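4. 결과: 개기 직전의 옷감

공유 15 댓글 9

4.1 펼치기와 모으기

일지 1,338건을 먼저 훑었다. Irnside 쪽 기록이 길고 Nimiddale 쪽은 짧다. 길이 차이는 보정하지 않음. 분석 단위는 "한 벌을 집어서 내려놓을 때까지"로 잡았고 세탁기에서 꺼내는 과정은 뺐다. 건조 방식도 이번 절에서는 다루지 않는다(3.2 참고).

우선 눈에 띈 것은 개기 전 단계가 생각보다 길다는 점. 일지에 "갰다" 한 마디로 적힌 항목도 면담에서 다시 물으면 털기, 뒤집기, 끈 빼내기, 옆으로 밀어 두기 같은 동작이 줄줄이 나온다. 본 연구에서는 이것을 묶어서 '예비 정돈'이라고 부른다. 선행 연구의 '분류'와 겹치기는 하지만 같은 말은 아니다. 분류는 더미를 나누는 일이고 예비 정돈은 한 벌의 상태를 바꾸는 일이다. 둘이 동시에 일어나는 경우가 많아 코딩이 까다로웠다.

얇고 넓은 천은 특히 그렇다. 바닥에 깔린 면이 보이느냐 안 보이느냐로 펼침 정도를 판정했는데, 가운데가 불룩하게 솟아 있으면 가장자리가 닿아 있어도 '부분 펼침'으로 넣었다. 옆에 다른 빨래가 붙어 있는 경우도 같은 기준을 썼다. 그림 4의 네 칸은 (a)부터 (d)까지 본문 순서대로 흩어 실었다.

(a) 꽃과 나비 무늬가 있는 흰 면 위의 분홍색 천, 옆에 무지개 줄무늬 천 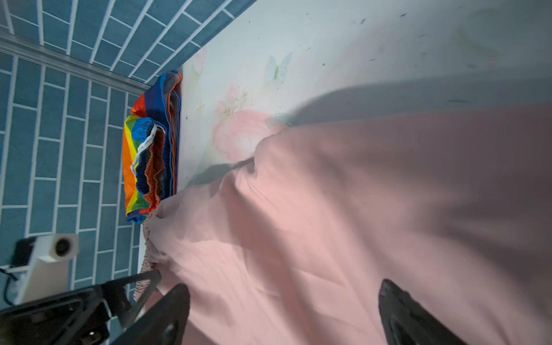
판정이 갈린 항목은 둘이 다시 보고 합의했다. 합의가 안 되면 '부분 펼침'으로 돌렸다. 느슨한 규칙이지만 하나로 정해 두니 작업은 빨라졌다. 완전 펼침은 면 종류 홑겹에서 많고, 주름단이나 고무단이 달린 것은 거의 다 부분 펼침에 몰렸다. 고무단이 천을 안쪽으로 당기니 손바닥으로 문질러도 도로 모인다는 서술이 일지에 반복해서 나온다.

여기서 하나 더. 참여자들은 펼친 정도보다 '방향'을 더 자주 적었다. 허리가 위냐 아래냐, 안쪽이 밖으로 나와 있느냐. Kontogiannis 분류표에는 방향 항목이 없어서 우리가 칸을 새로 만들었다. 위, 아래, 옆, 모름. '모름'이 많은 것은 일지 양식 탓도 있다. 양식의 첫 장에 방향을 묻는 칸이 없었고 6월에야 고쳤다.

4.2 색이 섞인 더미

색 분류는 세탁 전의 일이라고 다들 생각하지만 개는 자리에서도 색은 쓰인다. 다만 쓰임이 다르다. 이염 걱정이 아니라 찾기 위한 표시에 가깝다. 줄무늬 하나가 더미에 있으면 그 옷이 기준점이 되고, 단색은 그 줄무늬의 왼쪽이나 오른쪽에 놓인다. "파란 거는 무지개 옆에" 식의 메모. 이런 메모는 식구가 여럿인 집에서 많이 나왔고 혼자 사는 집에는 드물었다.

단색 천의 문제는 앞뒤다. 파란 천 한 장이 뭉쳐 있으면 밝은 쪽과 짙은 쪽이 겉감 안감의 차이인지 접힌 그늘인지 금방 구별이 안 된다. 손으로 만져 보면 된다고들 하는데 일지에는 만졌다는 말이 잘 안 적힌다. 그래서 이 부분은 면담 자료에 더 기댔다. 줄무늬는 사정이 낫다. 띠의 순서가 있으니 어느 쪽이 말려 들어갔는지 색이 알려 준다.

(b) 파란 천, 왼쪽에 노랑·초록 등 넓은 색 띠의 천
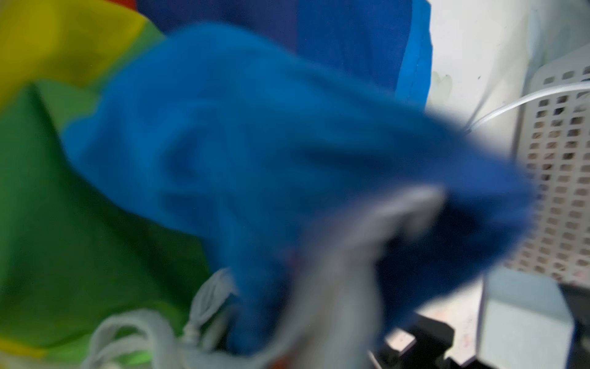 P9는 파란 옷만 따로 모으는 일은 벌써 그만두었다고 했다. 모아 놓으면 다 똑같아 보여서 오히려 하나씩 다시 들춰 보게 되고, 차라리 알록달록한 것 사이에 하나씩 끼워 두면 어디서 끝나고 어디서 시작하는지 바로 보인다는 것이다. 아이 옷은 더 그렇다고 덧붙였다. 같은 취지의 응답이 Irnside에서 여러 번 나왔고 Nimiddale에서는 반대 응답이 조금 더 많다. 수납장 모양이 달라서일 수도 있겠다. 확인 못 함.

색을 기준점으로 쓰는 집에서는 기준이 되는 옷을 제일 나중에 갠다. 먼저 개면 기준이 없어지기 때문. 이 순서는 우리가 예상한 것과 달랐다. 예비 조사 때는 큰 것부터 갠다고 가정하고 양식을 만들었는데 크기 순서를 지키는 집은 적었다. 큰 것은 자리를 차지하니 맨 먼저 치운다는 집과, 귀찮으니 맨 끝에 한다는 집이 섞여 있다.

더미의 무게도 재 보려 했다. Plemum 저울로 한 번에 개는 양을 적게 했는데 빈칸이 너무 많다. 적힌 것만 보면 한 번에 700 g 넘게 개는 경우가 흔했지만 이 값은 참고로만 둔다. 표에서도 뺐음.

4.3 허리끈과 고무단

예비 정돈에서 시간이 가장 많이 드는 품목은 끈 달린 반바지였다. 작고 단순한 옷인데도 그렇다. 이유로 적힌 것은 대체로 세 갈래인데 서로 겹친다. 끈이 다른 빨래를 감고 올라온다, 끈 한쪽이 허리단 속으로 숨는다, 고무단이 오그라들어 허리 폭과 밑단 폭이 안 맞는다. 마지막 것이 제일 성가시다는 의견이 많았다. 밑단은 퍼지는데 허리는 좁으니 반으로 접어도 네모가 안 나온다.

접는 선은 집마다 다르다. 세로로 한 번 접고 가로로 한 번. 또는 가로만 두 번. 허리를 돌돌 말아 넣는 집도 있다. 줄무늬가 가로로 난 반바지는 세로로 접을 때 양쪽 띠를 맞추려는 경향이 뚜렷했다. 물결 모양 띠는 애초에 맞출 수가 없는데도 맞추려고 한다. 맞추다가 포기했다는 메모가 몇 건 있고 그런 경우 대부분 그냥 위에 다른 옷을 얹었다.

끈은 세 상태로 나누었다. 묶임, 풀림, 늘어짐. 묶인 것은 매듭이든 나비든 가리지 않음. 풀렸는데 옷 위에 얹혀 있으면 풀림, 옷 밖으로 나가 바닥 면에 닿으면 늘어짐이다. 고리가 지면서 끝이 바깥으로 나간 것은 늘어짐으로 넣었다. 처음에는 끈 길이도 재려 했지만 접힌 상태에서는 의미가 없어서 관뒀다.

(c) 무지개 줄무늬 반바지, 주황색 고무단과 흰 끈 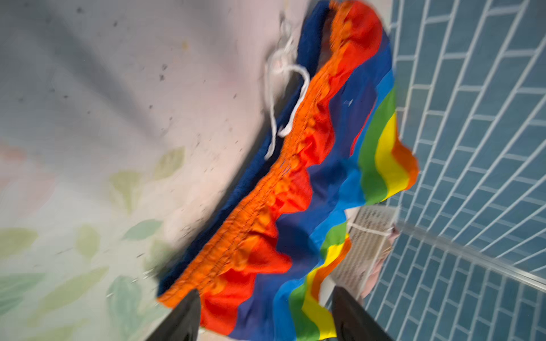
P15는 끈을 아예 묶어서 빤다고 했다. 안 묶으면 개는 자리에서 끈부터 찾아야 하고, 한쪽이 빠져 버리면 옷핀을 꺼내야 하니까 그날은 그 반바지를 안 개고 의자에 걸쳐 둔다고. 걸쳐 둔 옷은 다음 빨래 때까지 거기 있다고도 했다. 이 '걸쳐 두기'는 다른 면담에서도 나오는데 우리 분류에는 들어갈 칸이 없었다. 일단 '미완'으로 처리했으나 참여자 입장에서는 미완이 아니라 하나의 수납일 수 있다. 5장에서 다시 쓴다.

고무단의 경우 양끝을 잡고 옆으로 당겨 펴는 동작이 많이 적혔다. 한 번 당겼다 놓으면 주름이 고르게 퍼진다는 설명인데 효과를 잰 것은 아니고 참여자들의 말이다. 당기는 위치도 두 가지. 허리단의 양끝을 잡거나, 허리와 밑단을 잡거나. 후자는 길이 방향이 펴지는 대신 밑단이 말린다. 아래쪽으로 한 겹이 접혀 들어간 채 놓이는 일이 잦고 그러면 같은 줄무늬가 두 줄로 보인다. 안쪽 라벨은 앞뒤를 정하는 데 쓰였다. 라벨이 안 보이면 뒤집어 보고, 보이면 그대로 접는다.

바구니의 위치는 손이 닿는 뒤쪽이나 옆이 대부분. 바구니 안의 옷이 개는 면까지 끈을 늘어뜨리는 경우가 있었는데, 이때 끈이 어느 옷의 것인지 일지만으로는 알 수가 없다. 면담에서 확인된 것만 집계에 너었다.

(d) 반바지로 보이는 줄무늬 옷을 옆으로 펼친 상태. 오른쪽 끝 근처에 작은 흰 라벨, 뒤쪽 흰 바구니에 구겨진 분홍색 옷

그림 4. 예비 정돈 단계의 빨래
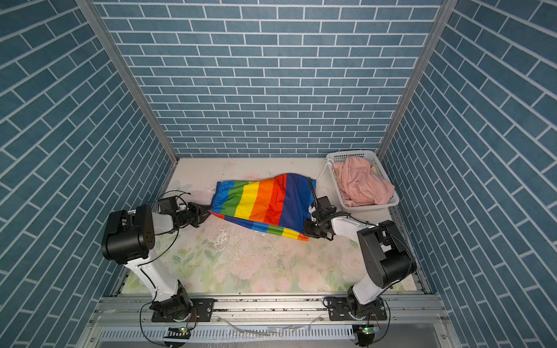
4.4 소결

예비 정돈은 짧은 동작의 묶음이지만 품목별로 편차가 크다. 홑겹 천은 펼침 판정이, 단색 천은 앞뒤가, 끈 달린 반바지는 허리 주변이 문제였다. 줄무늬는 더미 안에서 기준점 노릇을 하고 접는 선에도 영향을 준다. 두 지역의 차이는 수납장 조건을 맞추지 않았으므로 여기서 더 해석하지 않는다.

남은 것 둘. '걸쳐 두기'의 위치, 그리고 방향 칸의 '모름'. 둘 다 양식을 고친 뒤의 일지만 따로 떼어 다시 봐야 하고, 5장에서는 우선 걸쳐 두기부터 다룬다. 무게 자료는 부록으로 옮길 예정이엇으나 빈칸이 많아 싣지 않았다.

원고 접수 2019년 3월 15일 | 저작권은 저자에게 있음 | 문의 | 맨 위로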